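5.2 The April open day

The part of the project we had looked forward to most was letting people outside the lab try the system. In April the Wukuvton building opened its doors to the public, and we set up two stations in the ground floor hall. Over the day 131 visitors sat down at one of them, and together they recorded 728 attempts at moving an object in simulation. The youngest was 8 years old, and she was very good at it!

Each visitor drove a simulated arm with a hand controller and watched the result on a large monitor. We chose furnished rooms over bare test benches, and it paid off at once. People leaned in, asked what the things on the table were, and began making up their own tasks before Dayana Tello had finished the short introduction. Figure 4 shows the arm holding a dark blue box by its two-finger gripper in the bedroom, with the green engine model and the white bowl on the table in front. The engine was the object visitors asked about most, and several wanted to know if they could pick it up (they could try, and many did).

Visitors were given one practice attempt and then as many recorded attempts as they liked. Marleny Urrego and Seul-gi Kong stood at the stations and answered questions, but they did not touch the controllers once recording had begun. An attempt ended when the visitor pressed the stop button or asked for a reset. We kept every attempt, including the ones given up after a few seconds — these were some of the most useful for us, as they show where a newcomer first gets stuck.

Depth was the hard part for nearly everyone. Visitors would line the gripper up nicely from side to side and then close it well short of the object, or past it. Many found their own way around this by watching the shadows on the floor and tabletop, a trick we had not taught and had not thought of ourselves. We were delighted by it, and shadows now stay switched on in all our rooms, even on the slower machines.

Figure 4. The simulated bedroom used at both open day stations.

The afternoon group, a class brought by Fidelina Restrepo, worked in pairs, with one student driving and the other calling out directions. We had not planned for this and the log has no field for it, so paired attempts are marked by hand in the released data. 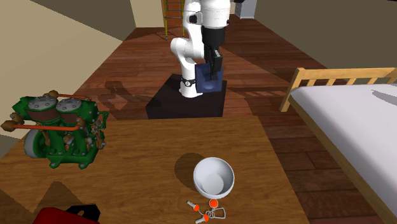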